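Home Our Story Classes Shop Kitchen Hire Contact

About Us

Hi, I'm Leonor, and if you've ever phoned Standero on a Sunday and had somebody pick up with flour in their voice, that was me. I started this cooking school because I moved into an apartment with a kitchen so badly arranged that making an omelet took me across the floor and back, over and over, and I got a bit obsessed with fixing it. I moved the knives. I moved the pans. I moved the knives back. By the end of that winter I was making dinner in half the time and I was also, my friends told me, unbearable about it.

So we teach home cooking, yes, but what we really teach is how to set up the bit of counter you've got so that the cooking goes easier. Most of our students can already cook. They can follow a recipe, they've got a couple of things they make for company. What they hate is the mess halfway through, when the onion skins are on the recipe and there's nowhere to put down a hot spoon. I know that feeling so well! It's why we spend the whole first evening of the beginner course on the counter before anyone turns on a burner.

How we got here

The school opened in the back half of an old lighting showroom on the Arruda side of the market, with 3 students in the first class (one of them was my cousin, who didn't pay). We had borrowed pots and a sink that drained when it felt like it. I'd teach in the evening, wash everything, drive home, and lie there thinking about where the colander should live.

Halyna Demchenko came in as a student that first spring. She'd run a bakery for years and signed up for knife skills, of all things, and by the second week she was rearranging my drawers while I talked. I asked her to stop and then I asked her to stay. She now runs all of our baking classes and is the reason the dough scrapers hang where your left hand can find them. She is left-handed. The rest of us adapted.

We took over the front half of the showroom a couple of years later, which gave us a proper teaching kitchen, a room with a long table for eating in, and a shop that is really a set of shelves and a till. We've had 1,858 people through the classes now. Halyna keeps the sign-in books in a box and I'm not allowed to say "nearly two thousand" in front of her.

What a class is like

You come in, you hang up your coat, you wash your hands, and we give you a clear station. Then we ask you to lay out what you need for the first dish and nothing else. People find this much harder than they expect! There's always a temptation to get everything out, all the bowls, all the spices, the good knife and the other good knife, and then you're cooking in a space the size of a paperback.

After that we cook, pretty much straight through, with a stop in the middle to wipe down and reset. We call it the turn. It takes a few minutes and it changes the second half of the evening completely. Sibusiso Moodley, who teaches our weeknight suppers course, does the turn with the radio on and expects everyone to be finished by the end of the song. I'm slower. I like to put the kettle on and let people taste what they've made so far.

Groups are small, and we'd like to keep them that way. You'll get your own board, your own knives and your own stretch of counter, and you eat what you cook at the long table at the end, with whoever was at the next station. We've had two couples meet over the lentils. I take no credit, but I do mention it a lot.

The counter and what's on it

I get more questions about our equipment than about our recipes, which delights me. The short version is that we don't own much. We like dark work surfaces with pale things on top of them, so your eye goes straight to what you're using. We like things that stack and wipe clean, and rounded corners wherever we can get them. And we like a bit of shine on the small stuff, so that when it rolls off behind something you can spot it.

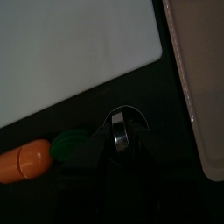
White on black, with one small bit of chrome for company.

When we fitted out the teaching kitchen I tried a whole parade of boards, thick ones, bendy ones, a beautiful heavy one that I loved and could hardly lift. The advice I'd give anyone is to buy the biggest board that still fits flat in your sink. Not the biggest one in the store! If you can't wash it without soaking your sleeves, you'll stop washing it properly, and then you'll stop using it, and then it lives behind the toaster forever. Put a damp cloth underneath so it doesn't skate about. Stand it up on its edge to dry, with air on both sides.

The other thing we're a bit strict about is the small metal bits. Rings, cutters, measuring cups, the lids that don't seem to belong to anything. In most kitchens I've visited they're all in one drawer, in a heap, and you have to stir them to find the one you want. We keep ours in shallow trays, one layer deep, and if a tray is full then something has to leave before something new comes in. Zofia Domański set up that system for us and she has never once made an exception, including for me, including on my birthday.

Who's who

I teach the beginner course and the soups and stews, and I write the newsletter when I remember. Halyna does bread, pastry and anything with yeast in it. Sibusiso has the weeknight suppers and a very popular evening on cooking for one. (He makes a single baked potato sound like a vacation.)

Zofia manages the kitchen, which means stock, knives, cleaning and the trays. She also does our home visits, where she comes over, looks at your kitchen with you and helps you move things around. She won't make you throw anything away. She may ask when you last used it and then wait, quietly, for as long as it takes.

Shaimaa Belhaj joined us last and does bookings, the shop and the hire calendar. She also teaches a preserves class in September that fills up before I've finished announcing it, so if you want a place, write to her early and be charming. Her lemons are the ones on the shelf by the till. They're for sale, apart from the big jar.

The shop and kitchen hire

The shop stocks only things we use in class. You'll find boards, cloths, scrapers, a couple of good knives and aprons with pockets in the right place. We also carry the shallow drawer trays, made for us by a little firm called Dakell, and we've sold roughly 300 of them so far, mostly to people who came for the pasta class and went home thinking about their cutlery.

You can hire the teaching kitchen on days when we're not in it. It suits supper clubs, recipe testing, birthday groups and people whose own kitchen is being torn out. The rule is that everything goes back where it came from. There's a label on every shelf and Zofia will be in the next morning.

We also do a few private sessions for workplaces. The team from Tellemex down the road come every December and cook a very competitive lunch, and I'm told the trophy (a ladle) sits in their front office the rest of the year.

Come and see us

If you're not sure which class to start with, start with the beginner course, even if you've been cooking for ages. Or drop in while we're open, have a cup of coffee and poke around. You're welcome to open the drawers. I'd be a little disappointed if you didn't.

The newsletter goes out to just over 4,000 people now, and it's mostly recipes, class dates and me being opinionated about sponges. You can sign up at the till or ask Shaimaa to add you when you book. Replies come straight to me, and I do read them, usually with my first coffee, and I love hearing where you've moved your knives.

Leonor Loureiro
Standero Cooking School

Share 27 shares 6 comments

Our Story Classes Shop Kitchen Hire Contact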